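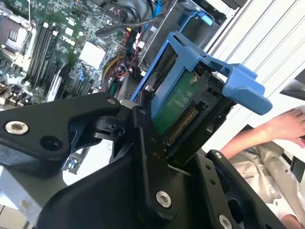 Drive caddy in the gripper, wrist camera view. SATA contacts face the jaws.

Mitlow drive-swap arm: frequently asked questions
Maintained by Piret Juška. Last revised 26 January 2021.

What is Mitlow?
A bench arm with a two-finger gripper, built in a shared workshop to pull 3.5-inch drives in plastic caddies out of old desktop cases and put them back. The arm is called Mitlow, the control software is Dirken. Drawings and source are in the download section.

Can I use it on a machine that is running?
No. Shut down, switch off at the supply and unplug before the arm is enabled. Dirken has no means of checking this.

Does it disconnect the cables?
No. Power and data plugs come off by hand before a pull and go back on by hand after an insert. A cable-unplugging routine was tried in November and removed. The plugs flex too much for the grip detection to be trusted.

Which caddies fit?
Anything with side rails and a handle tab that projects past the end of the drive. Bare drives are not supported. The jaws close on the body of the caddy, and the tab must stay clear of them.

How hard does it grip?
The default limit is 60 percent of motor current. Higher settings will bow a plastic rail, and a bowed rail jams on the way back in. If the caddy slips at the default, check the finger plates for oil before touching the limit.

Why is the caddy tilted after a pull?
Dirken rotates the wrist once the rails are clear so that the camera can see the connector. An operator confirms the contacts by eye before the move continues. The tilt angle is set in the motion file and can be reduced if your case is narrow.

Can someone hold the case while the arm moves?
Hands may be in the work area in slow mode only, with the stop button within reach of the other person. In normal mode keep everyone behind the tape. Clamping the case is preferable — the Mägi bench clamps work and their drawing is in the same archive.

My gripper has developed play. What should I tighten?
Start with the hex screws on the linkage, then the small screws near the fingertips. Use medium threadlocker and let it cure overnight. Do not overtighten the pivots. They should turn freely with no side movement.

How often does a pull fail?
In our last session, 3 attempts ended in a fault stop. All were rail misalignments on insertion. Retry with the wrist offset re-zeroed.

Is the Grurkby controller board required?
No, but it is the only one with a tested configuration. Other boards need their own pin map and current calibration. Send working pin maps to Piret and they will be added to the archive.

How long does calibration take?
Roughly 3 minutes per case type, once the arm has been homed. Save the result under a new name — Dirken overwrites the default profile without asking.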